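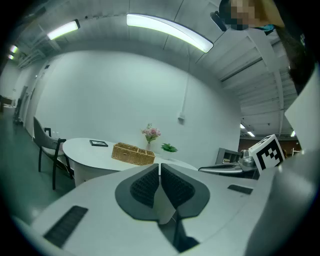 NITTHORPE, January

Trokodness: small furnishings on a white table

README for release 2

Trokodness is a catalog of ordinary tabletop arrangements. Each record covers one table and the household things set out on it: baskets, boxes, picture frames, vases, flowers, potted plants. The catalog is meant for people who write about interiors, stock shelves of home goods, or need plain wording for where one object sits in relation to another.

Contents

Release 2 holds 1,783 records. Of these, 1,041 are for table settings and the rest are for shelves, windowsills and side cabinets. The table records are in tables.csv and everything else is in other_surfaces.csv. Both files use the same columns. Notes on wording are in terms.txt, which you should read before searching, as a few common words were merged.

Columns

record_id: a number that never changes between releases.
surface: table, shelf, sill or cabinet.
surface_color: one plain color word.
items: the things on the surface, separated by semicolons.
placement: a short sentence in everyday words.
material: filled in only when the material was known to the person writing the record.
remarks: free text, often blank.

Wording

Wicker, rattan and cane are all entered as "woven" in the items column. The older word is kept in the material column where there was one. A container with compartments is entered as "basket, divided." If it has a slot for tissues it is "tissue box," even when the body is made the same way as a basket. These two used to be mixed up a lot, and records from release 1 still need checking.

Flowers are entered by color first and by kind second. Artificial flowers have their own entry and are not grouped with cut flowers. A plant in a pot is always "plant, potted," whatever the size of the leaves.

Picture frames are entered by frame color, then mat color, then whether the frame is lying flat or standing up. The picture inside goes under remarks.

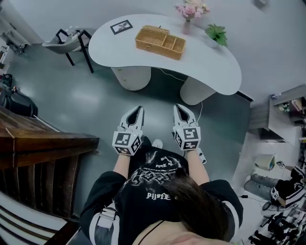 A frame that lies flat is often passed over when someone lists the things on a table, so the placement sentence should mention it early. "Black frame flat, left of the basket" is enough. Left and right are always given from the side where the writer stood or sat. If you walk around to the other side of the table, write a new record and leave the old one as it is.

Tables with curved tops caused some trouble in release 1. Oval, kidney and round had been used for the same table by different people. The shape column was dropped for that reason, and shape now goes under remarks, in whatever word the writer prefers. Pedestals and legs go there too.

Setting a table for a record

Clear off cups, papers and keys. Put the largest item down first, near the middle. Flowers and plants can go toward the back or to one side, with the leaves free to hang over the edge if they reach that far. Leave some bare tabletop between items. A tissue box may be recorded open or closed, but say which. Chairs stay where they are and are left out of the items column.

When you are done, put the things back in the storage bin they came from. Woven pieces should not go under anything heavy. The lids bend and then do not sit right. 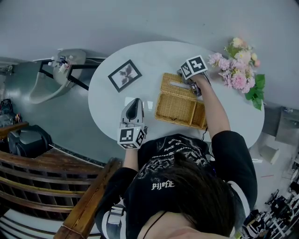 Woven tissue box with its lid tilted open, framed picture and artificial flowers, white table.

Known problems

The material column is blank in 300 records. Please do not fill it in by guessing from the color.

"Gray" and "pale gray" were entered by different people and do not mark a real difference. Search for both.

Vases are listed by color in some records and as "clear" in others, and a few tables have both words for what may be one vase. These are being fixed in order of record_id.

The remarks column has some Finnish words left over from the first drafts. Most are names of flowers.

Changes since release 1

Shape column removed. Tissue boxes split from baskets. Sills added to other_surfaces.csv. Spelling changed to American throughout, so "colour" will no longer find anything.

Maintenance

Minttu Kauppinen keeps the files and the word list. The first draft of terms.txt came from Harju, and the storage bins and labels are looked after by Cosel. Corrections are read every Friday. Send the record_id, the column name and the new text, one correction to a line.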